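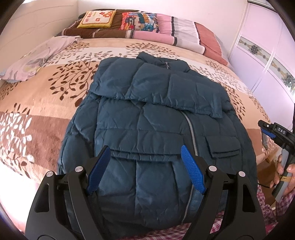 The winter coat has become a thing people expect to throw away

My mother owned three winter coats in her adult life, not counting the one she was married in. I have had more than that since I moved to Lutlow, and I don't think of myself as someone who buys many clothes. Most of mine went the same way. The zip failed, or a seam opened under the arm, or the filling slid down into the hem and stayed there, and I looked at the price of a repair and the price of a new coat and bought the new coat.

I think this is a bad habit and that shops and makers have done a good deal to teach it to us. I also think it could be undone fairly cheaply.

Start with the zip. On a padded coat it is the part that works hardest. It is pulled up and down several times a day, often with gloves on, often by someone walking out of the door. Sooner or later the slider wears and the teeth stop meeting behind it. The fault is small. In many cases a new slider will cure it, and a new slider costs less than a sandwich. But to fit one you have to get at the end of the zip, and on a lot of coats now the end is buried in a folded hem, sewn over twice, with the lining caught into the same stitching. What ought to be ten minutes with a pair of pliers turns into an hour of unpicking.

Su-bin Geum has a repair counter at the back of the covered market, and I took her my last coat in November. She turned the hem over, looked at it and told me it would cost 37 pounds for a full new zip. I had paid not much more than double that for the coat. She was quite open that she would have left it, in my place. She also said she could have done it for a third of the money if the maker had left the bottom of the zip where a person could reach it. I paid, partly out of embarrassment, and I am wearing the coat this week.

That is the trouble in one small job. Her price was fair. She has rent to pay, and an hour of skilled work costs what it costs. The coat was cheap to make because it was put together at speed, in a fixed order, by people who would never see it again, and every step that made it quicker to sew made it slower to open up.

Makers will say that customers don't ask for coats that can be mended. I'm sure they don't. I have never asked either. I have stood in a shop and asked whether a coat was warm and whether it could go in the machine. The label told me the filling, the country and the washing temperature. It said nothing on whether the zip could be replaced or whether a matching one would be on sale in four years. If it had, I would have read it, and I suspect it would have made a difference between two coats at the same price.

Some firms have tried something. Ekance, which sells padded coats mostly by post, began putting a spare slider and a length of matching thread in a small bag in the inside pocket. It's a decent idea. It would be a better one if it came with a word of instruction, as most people I know who have had the bag threw it out with the swing tag. Plitine went further and offered free repairs for the life of the garment, then changed the terms so that the customer pays the postage both ways. A padded coat is a bulky parcel. For anyone without a spare coat there is also the matter of what to wear while it's gone, and the repair season is the same as the cold season.

I don't want to be too hard on either of them. An offer with flaws is still better than silence, and silence is what you get from nearly everyone else. But neither scheme touches the way the coat is sewn, and that is where the cost comes from.

There are three things I would like to see. The first is that the zip on any coat should be fitted so that it can be taken out without disturbing the lining. This was ordinary practice within living memory, and people who sew tell me it adds very little to the making. The second is a line on the label saying so. The third is that we should stop charging the full rate of tax on repairs to clothing, so that a counter like Su-bin Geum's can take on a second pair of hands.

The usual objection is that this would push up the price of a coat, and that the people least able to pay would feel it most. I take that seriously. I have bought the cheapest coat in the shop because it was the one I could afford, and a lecture on quality would not have kept me warm. But the cheap coat that lasts two winters isn't cheap over ten years. It is a way of paying in parts, with no end to the payments. A family with three children knows this better than any columnist.

Ji-hoon Ahn, who read a draft of this, disagrees with me on the label. He thinks people are tired of labels and that one more line will be skipped like the rest. He would have a plain legal rule and leave the customer out of it. He may be right. I would settle for the rule.

He also pointed out that I was leaving out our own part, and there he is certainly right. Many coats die of neglect well before the stitching gives out. They go into the wash with the zip open, so that the teeth take the knocks of the drum. They get packed away damp in spring. A padded coat should be done up before washing, dried right through with the lumps worked out by hand, and kept somewhere it isn't crushed. A little candle wax rubbed along the teeth will free a stiff zip. My mother did all of this without being told, and so did her neighbours — a new coat was a serious expense and they looked after it as one.

We have lost the expense and the care along with it. I would not bring back the prices. I would like a coat to be made as though somebody might one day need to mend it, and I would like it to be normal to try.

March 13, 2026

More in Opinion
Why the market hall should open on Sundays
Yoo and the slow end of the high street ironmonger
School shoes and the price of growing
Leave the allotment sheds alone
In defence of the darning needle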